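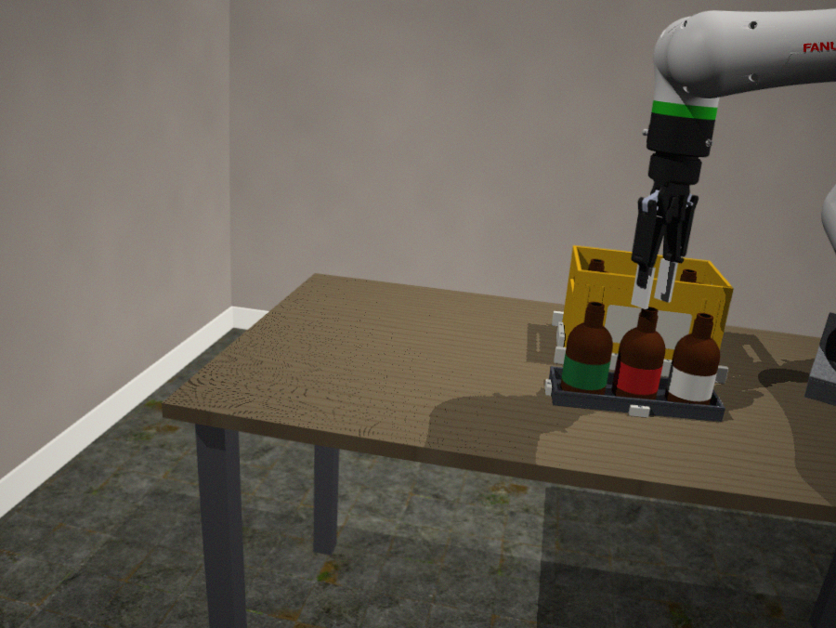
Brendwood, 21/01/2018

Guía de puesta en marcha de Kemero
Sección 4. Primera tarea de recogida: botellas de la bandeja a la caja

En esta sección se prepara la tarea de recogida en el simulador y se ejecuta por primera vez. Se supone que el usuario ya terminó la sección 3 y que el servidor de Kemero arranca sin errores. No se necesita conectar el robot real. Si el robot está conectado, ponga el selector de salida en «Solo simulación» antes de continuar.

4.1 Cargar la escena

1. Abra Kemero y elija Archivo > Escenas > Bandeja y caja.
2. Espere hasta que la barra inferior muestre el texto «Escena lista». La primera carga puede tardar, porque el programa calcula las mallas de colisión y las guarda en la carpeta del proyecto.
3. Compruebe que la bandeja tiene tres botellas delante de la caja amarilla, con etiqueta verde, roja y blanca. Las botellas que ya están dentro de la caja pertenecen a la escena y no se deben borrar: el planificador las usa como obstáculos.
4. En el panel Objetos, abra cada botella y confirme que el campo Marco de agarre está en «Cuello».

Nota: Los bloques blancos junto a la bandeja y la caja son también cuerpos de colisión. Si usted los oculta con el icono del ojo, dejan de verse pero siguen activos para el planificador.

4.2 Configurar la percepción

Kemero distingue las botellas por el color de la etiqueta. Las etiquetas de esta escena son lisas, sin texto, y el lector de caracteres se puede dejar apagado.

1. En Percepción > Detectores, active Brekar.
2. Ponga la clase de objeto en «Botella» y el atributo en «Color de etiqueta».
3. Pulse Capturar. En la lista de resultados deben aparecer las botellas de la bandeja, cada una con su color.
4. Si falta la etiqueta blanca, baje el umbral de saturación y capture otra vez. Este fallo es frecuente en las escenas con sombras fuertes sobre la mesa.
5. Guarde el perfil con un nombre propio. El perfil «Predeterminado» se sobrescribe en cada actualización.

Nota: Las botellas de la caja se ven solamente por la parte de arriba. El detector puede marcarlas como «Clase incierta». Es un resultado aceptable para esta tarea.

4.3 Definir la posición de aproximación

La posición de aproximación es el punto donde la pinza se detiene encima del cuello, antes de bajar. Se recomienda empezar con la botella de etiqueta roja, que es la del medio.

1. Seleccione la botella roja y pulse Crear aproximación.
2. Escriba la velocidad máxima: 400 mm/s para el desplazamiento libre. Para la bajada, el programa toma su propio valor y no se cambia en esta sección.
3. Con el control deslizante Apertura, ajuste los dedos hasta que el cuello pase entre ellos sin que aparezca el contorno naranja de colisión.
4. Gire la vista y revise la distancia entre los dedos y el borde de la caja. Desde una sola vista es fácil equivocarse con la profundidad.
5. Pulse Guardar punto.

PRECAUCIÓN: No copie este punto a un robot real sin repetir la calibración de la herramienta (sección 6). Una diferencia pequeña en la longitud de la pinza es suficiente para golpear la botella o la mesa.

4.4 Planificar y ejecutar

1. En Planificación, elija el planificador Antoniadis.
2. Ponga el límite de tiempo en 700 ms. Con un límite menor, el planificador devuelve a veces «Sin solución», aunque el camino existe.
3. Marque la casilla Comprobar objeto sujetado. De esta manera la botella se añade al modelo de colisión después del cierre de la pinza.
4. Elija el destino dentro de la caja. Los lugares ocupados aparecen en gris y no se pueden seleccionar.
5. Pulse Planificar. La trayectoria se dibuja en azul si es válida y en rojo si contiene una colisión.
6. Pulse Ejecutar paso a paso y confirme cada tramo con la barra espaciadora.

Si el brazo se para con el mensaje E-6 («Límite de muñeca»), vuelva al apartado 4.3 y gire el punto de aproximación media vuelta sobre el eje vertical. La pinza tiene dos dedos y el agarre queda equivalente.

PRECAUCIÓN: El botón Detener de la ventana no sustituye la parada de emergencia. En simulación solo interrumpe el cálculo.

4.5 Guardar el registro

1. Abra Herramientas > Registro y pulse Exportar.
2. Incluya el perfil de percepción y el archivo de la escena en la misma carpeta.
3. Si va a pedir ayuda, adjunte la carpeta completa y la versión del programa (menú Ayuda > Acerca de).

Texto y revisión de esta sección: Yavuz Yüksel. La repetición de la tarea con las botellas verde y blanca se explica en la sección 5.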